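A Day at the Enamel and Kitchenware Works in Tunden

Friday, April 10, 2026

For a long time I wanted to see how enamel pots are made, and this spring I finally had the chance. The Görtz works in Tunden opens its doors to visitors two times in a year, and a place on the spring tour costs nothing if you write to them early.

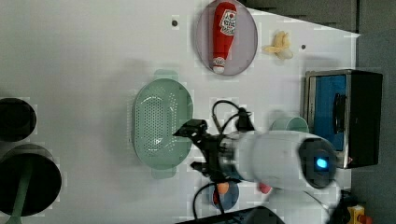

I wrote in March and got an answer after 3 days, with a map of the site and a request to wear closed shoes. I took the early train from Nivness, then the bus which goes along the river. The bus stop has the name of the works, so it is not possible to miss it, but the visitors' gate is on the other side, and the walk to it is longer than the map suggests. I arrived a little out of breath and got a paper badge and a pair of ear plugs.

We were 25 people, divided in 2 groups. My group began with the press shop. A pot begins its life as a flat round sheet of steel, and a press pushes it into shape in one movement. The noise is strong even with the ear plugs. Our guide had a small microphone, but in this hall she preferred to wait until we stood in the corridor and explain there what we had just seen. I liked this method. First you look, and then you understand.

The steel must be of a special kind with very little carbon. If there is too much carbon, gas comes out of the metal during the firing and makes bubbles in the enamel. I had read this before in a book, but I did not understand how serious it is until she handed around a spoiled lid. The surface was full of tiny craters, like skin after a mosquito summer.

After the press shop comes the washing, where the oil from the presses is removed. There is not much to see, only closed tanks and steam, and a smell that reminded me of the laundry in my grandmother's building. We passed through quickly.

The next part was for me the best one. Enamel is a kind of glass. It arrives as flakes, called frit, and is ground together with water and clay in big turning drums. The result looks like thick cream. A dipper takes a pot by the rim with tongs, sinks it in the cream, lifts it and turns it with a swing of the wrist, so the layer becomes even and the extra part runs off. The newer lines do it by spraying, but large pots and unusual shapes are still dipped by hand. I asked how long a person needs to learn this. The guide said that a new dipper works for half a year on the dark ground coat only, and after this may try the white. White shows every mistake.

The furnace hall was warm but not so terrible as I feared. The pieces hang on a chain and travel slowly into the furnace, and they come out on the other side glowing orange. In a few minutes the orange goes away and the true color appears. Cream white looks almost green when it is hot, and red looks nearly black. Several of us stayed at the rope until the guide had to call us for the second time.

Each piece is fired at least twice, first with the ground coat and then with the cover coat. The blue or black rim is put on separately. I always thought that the rim was a decoration. It is partly this, but the edge is also the place where enamel breaks most easily, and the dark coat hides small damages better.

Lunch was in the workers' canteen: lentil soup, bread and a plum cake, all for a fair price. I sat with a couple from the other group who collect old coffee pots. They have 26 of them at home and wanted to ask about the marks on the bottom. If I understood right, the marks changed each time the works got a new owner, so with them you can tell the age of a pot quite well. They wrote down the address of my aunt's village, where there is a flea market in summer.

In the afternoon we saw the small museum above the old warehouse. It has stoves, wash basins, street signs and a long wall of milk cans. Street signs kept the works alive in the hard years, when few people bought pots. Some of the signs in the museum hung outside for decades and the letters are still perfectly clear. I would give more light to this room, and the texts on the wall are only in small print, but the collection is rich and you can take your time.

The tour ends in the shop, as all tours do. There is a table with second-choice goods at half price. The faults are usually so small that the woman at the counter had to show me where they are. Besides the enamel they sell kitchen things from other makers, among them the Telletti line of strainers and bowls, which hang by the door. I bought a milk pot with a dark blue rim and a flat baking dish. The pot has a point the size of a poppy seed on the handle, and I have already forgotten on which side.

Some practical notes for those who want to go. The next open day is in autumn and the works does not give the exact date yet. Children under ten are not allowed in the furnace hall, but they can make a small enamel tag in the workshop beside the museum. Photos are permitted in the museum and the shop, not in the production halls. There are stairs in two places and no elevator, so it is better to call before if you do not walk easily.

The care advice from the guide I also write here, for it was new to me. Do not put a hot enamel pot in cold water, do not heat it empty, and if something is burned on the bottom, cook water with a spoon of baking soda and leave it overnight. A steel sponge makes the surface dull, and then the food sticks more each time.

The bus back to Nivness goes every hour. I missed one by a minute and waited with my heavy bag on the bench in front of the gate - the sun was shining, so it was no problem.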